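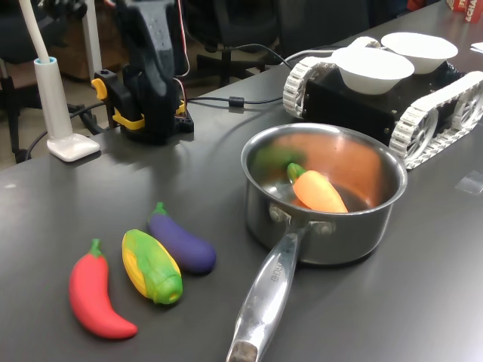

Pan with carrot; chili, corn and eggplant beside it.

Setting Up the Play Vegetable Set
By the Grisotine desk, January
20 shares | 2 comments

The Zundham box promises "hours of quiet cooking." I have my doubts, but a decent set-up gives it a chance.

1. Clear a patch of table. A plain dark top shows up the bright colors.

2. Put a real saucepan down first. Toy pans tend to be too small for the longer pieces.

3. Lay the vegetables side by side, close to the pan.
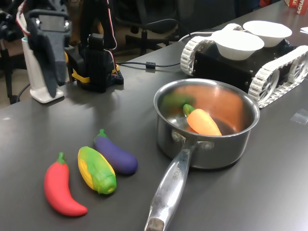
Carrot in, the rest waiting.

4. Start with one vegetable in the pan. The booklet says to tip everything in at once, which makes a racket and teaches very little.

CAUTION: Steel pans scratch. Don't lend your good one.

5. Try the set on a pale table if you have one. I was told it makes sorting easier. Maybe — the purple eggplant and the green pieces do stand out.

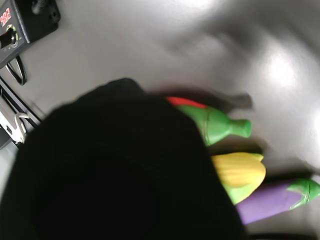
6. Change the menu.

Swap pieces after some 20 minutes, or when interest drops, whichever comes first (it will be interest).

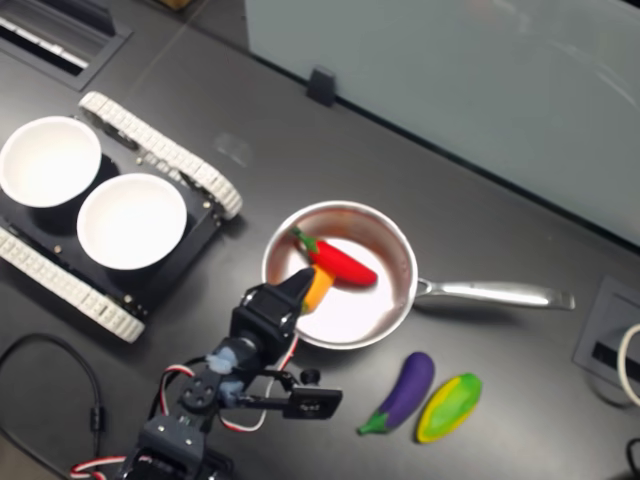
Frying pans are easier for small hands than deep ones, or so the booklet claims. A shallow pan will hold the red chili and the yellow-orange pepper together, with the eggplant left on the table for the next round. I'd still keep the long handle turned away from the edge.

NOTE: Toy food never goes on a hot stove.

Comments (2)

dasbridge_mom: We got 30 minutes out of it. Once.

panlid297: Does the corn come apart? The booklet doesn't say.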